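5.3 Does the basket do the work?

Several of the household studies we reviewed credit small open baskets with keeping a table clear. Escobar and Vaughan make the strongest version of the claim: give every group of small items its own basket, and people will put things back. We doubt it. Their figures come from self-report, collected by asking people whether their tables were tidier than before, and people who have just been handed free baskets tend to say yes.

Our own data are modest. The Plolside study covered 130 tabletops, each laid out with a few fixed objects and a few movable containers, and we asked participants to put the surface in an order they would be happy to live with. They were told nothing about what belonged where. Sessions had no time limit, though most people stopped well before they had run out of things to move.

Two findings bear on the basket claim. The first is that containers take up room. A basket that holds very little covers as much of the table as a full one, and participants rarely took one away altogether. They turned it, slid it toward a wall or an edge, or lined it up with its neighbor, and then called the table done. Zawadzka (see Section 2) scores this kind of layout as "organized" because the containers are parallel. We see no good reason to do so. A row of parallel baskets can leave less free surface than the mess it replaced.

The second concerns the objects that do not go into anything. Lamps and potted plants were treated as fixed points by nearly everyone, including people who later told us the lamp was in the wrong place. Containers were then arranged around them. Figure 4 gives a layout of this type, with a drum-shaded lamp, a succulent beside its base and blue perforated baskets sharing the same work surface. A large shade makes the problem worse in our view, as it claims space above the table that a participant looking for somewhere to put a tall object cannot use.

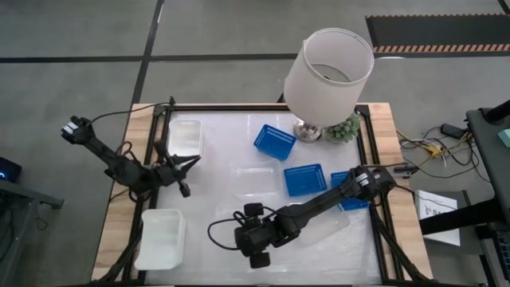 Figure 4. Tabletop with lamp, succulent, blue baskets and a small white translucent bin.

It might be objected that people would behave differently at home, where they know what each basket is for. Perhaps. Asadi and Gwilliam make this argument for the Merasier kitchens, and it deserves a proper test, but their own follow-up in May reached only the households that had kept the baskets. Those that had put them in a closet were dropped from the sample. We cannot treat that as evidence that the baskets were useful.

We also tried sorting layouts by the kind of container, open or closed, perforated or solid. The differences were small and changed sign depending on which 2 raters we compared - a warning about the ratings as much as about the containers. Until raters can agree on what a tidy table is, we would put little weight on any ranking of storage products, the Ondow scale included. Free surface is a cruder measure, but it can be checked with a ruler, and we use it for the rest of this section.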